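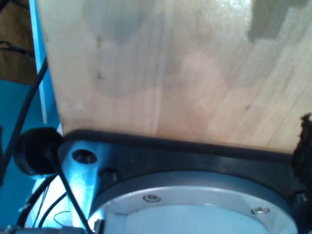
To: Lending Partners List
From: Office of the Registrar, Bangash Museum
Date: 03/02/2020
Subject: Re: [lending-partners] Crates, condition reports and return dates for Nimenum

Dear colleagues,

Thank you to all institutions that replied to the message from Eun-seong Jin, quoted in part below. The Office of the Registrar has now read the replies and can give the following answers. They apply to every lender to the Nimenum exhibition and take the place of section 4 of the loan handbook, which will be reissued in the same wording.

On Fri, Eun-seong Jin wrote:

> Several of us on the lending side would be grateful for clearer
> guidance before our objects leave the building. The handbook says
> that crates are to be "of suitable construction," but it does not
> say who decides. We own older crates made of plywood and softwood
> battens, some of which have traveled many times. Are we expected
> to replace them?

Lenders are not expected to replace a crate only for its age. The lender's own registrar or conservator decides whether a crate is fit for travel and signs the crate form to that effect. The form asks for the outer dimensions, the gross weight, the type of lining, and whether the lid is screwed or bolted. Please do not use nailed lids. If a crate has been repaired, a short note of the repair is enough.

Where a new crate is needed, the Museum will pay up to $900 per crate on receipt of an invoice. This amount covers materials, labor and lining. It does not cover inner frames or mounts that will stay with the object after the exhibition closes. A lender who expects a higher cost should write to this office before placing the order. We will not be able to consider requests made after the crate has been built.

Several lenders asked about unfinished wood near paper and textiles. Please place a barrier layer between any bare wood and the object, and allow newly built crates to stand open before packing. Our conservators prefer a longer airing period for works on paper, and will agree on the length with each lender.

> The second matter is condition reports. In the last tour we were
> asked for a report on paper, then for the same report in Itetti,
> and then for a third copy by e-mail at the border. My colleagues
> found differences between the three, and it took most of a week
> to settle which one was correct.

We regret the difficulty. For this tour there will be one outgoing report for each object, entered in Itetti by the lender, and one signed printout traveling inside the crate in the document sleeve. The printout is the copy of record if the two disagree. No report needs to be sent by e-mail unless this office asks for it in writing.

Photographs attached to a report should show the front, the back, and each area of earlier damage. A color scale is welcome but not required. Please name existing losses and repairs in plain words, and avoid in-house abbreviations. On the last tour, "s.l.u.r." was read in one venue as a stain and in another as a surface loss in the upper right corner.

> Third, may we ask who will be handling the transport? We have
> heard two different names. Our insurer will not issue a
> certificate without the name of the carrier and the route.

The carrier for all road transport is Grirent. The contract was signed last month, and any other name in circulation should be disregarded. Route sheets will be issued to each lender separately and should not be shared beyond the staff and insurers who need them. Grirent will telephone on the working day before collection. Lenders with a narrow loading dock, a low doorway or restricted hours are asked to say so on the site form, even if they have told us on a previous occasion.

Couriers may travel with objects where the loan agreement allows it. Requests for a courier seat must reach this office at least 14 days before collection. The Museum covers standard lodging and a daily allowance. Changes to travel made for personal reasons are at the courier's own expense.

> Finally, the return dates. The agreement says "after the close of
> the exhibition," and our board would like something firmer. One of
> our pieces is promised for display at home in October.

We understand the concern. Packing at the last venue will begin on the first working day after closing. Objects promised elsewhere will be packed first, provided that the lender has told us of the commitment on the site form. The loan for Dr. Jin's institution has been marked accordingly, and the October display should not be affected. Other lenders with a similar commitment should reply to this message with the object number and the date by which the object is needed.

Empty crates will be stored by the Museum in a closed space with temperature and humidity recorded daily. They will be brought into the packing area in advance so that they can adjust to the conditions there. Please mark each crate and its lid with the same number, and mark the lid for direction as well. A lid turned end for end can often be forced into place, with harm to the screw holes and sometimes to the seal.

One further point was raised by three lenders off the list. The tour value limit for a single vehicle remains as stated in the agreement, and we do not intend to raise it. Where the objects from one lender exceed the limit, they will be divided between vehicles on different days. Lenders will be consulted on which objects travel together.

Completed crate forms and site forms should be sent to the Office of the Registrar, not to the list. Questions of general interest may continue to be asked here. The list now reaches some 900 subscribers at lending institutions, so please remove signatures and earlier attachments when replying, and do not post object values or storage locations.

With kind regards,

Office of the Registrar
Bangash Museum

--
You are receiving this message as a subscriber to lending-partners.
To change your delivery settings or leave the list, write to the list administrator.
Past messages are kept in the list archive and are open to subscribers only.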